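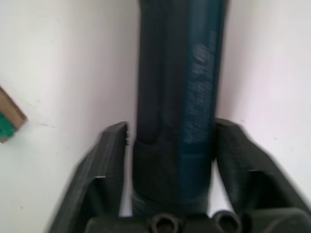
Clanora Acquisitions Register, release 3

The Clanora Acquisitions Register is a table of company purchases in the online advertising and social media trade, compiled from the announcements of the buyer, the seller or both. Each row stands for one announced deal. Names are entered exactly as printed, and no name is supplied by guesswork. Where an announcement carries a photograph with lettering that cannot be made out, the field image_text takes the value "unread" and is not left blank. A blank means that no lettering was present.

Contents

The release holds 206 deals in a single comma-separated file, deals.csv, with 11 columns. Of these deals, 162 have a named buyer and a named seller confirmed by a second document. The remainder rest on one announcement and are marked "single" in the column source_level.

deal_id: fixed identifier, never reused
buyer, seller: company names at the time of the announcement
buyer_parent: ultimate owner of the buyer, if stated
sector: one of search, display, social, measurement, other
announced, completed: month and year
price_stated: yes or no
price: amount in the currency of the announcement, unconverted
source_level: single or double
image_text: lettering transcribed from accompanying photographs

Prices were disclosed for 80 deals. Amounts described only as "undisclosed" or "not material" are treated as not stated, even where the press later reported a figure.
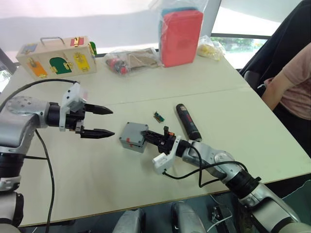
Figure 2. Two robot arms over an off-white table; the fingers of the left gripper are open.

Collection and checking

Announcements were gathered by Kamrul Gazi and Pranab Thambiah from company newsrooms and trade newsletters. Each row was entered by one person and read against its source by the other. Disagreements were settled by Mechthild Reisinger, whose decisions are recorded in notes.txt under the deal_id concerned.

Two groups of rows need care. The purchases made by Brilska were announced in batches, and the completion month is therefore the same for several sellers. Howlader changed its name to Trurnon part way through the period – rows before the change keep the old name in the buyer column, and users who wish to count the two together should group by buyer_parent. 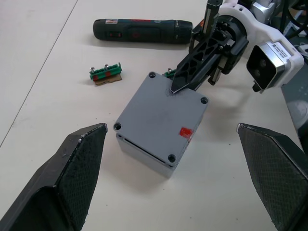 Known limits

Coverage is weaker for sellers with fewer than ten staff, whose sales are often not announced at all. Deals that were announced and then withdrawn are kept, with "completed" left empty. Family or personal ties between officers of the buyer and the seller are outside the scope of the register and should not be inferred from it.

Corrections and contact

Corrections should be sent in writing to Tania Samarakoon, with the deal_id and a copy of the document relied upon. Requests to reuse the register in a commercial product are handled by Ilham El Khatib. The next release is planned for November and will add a column for the number of staff transferred.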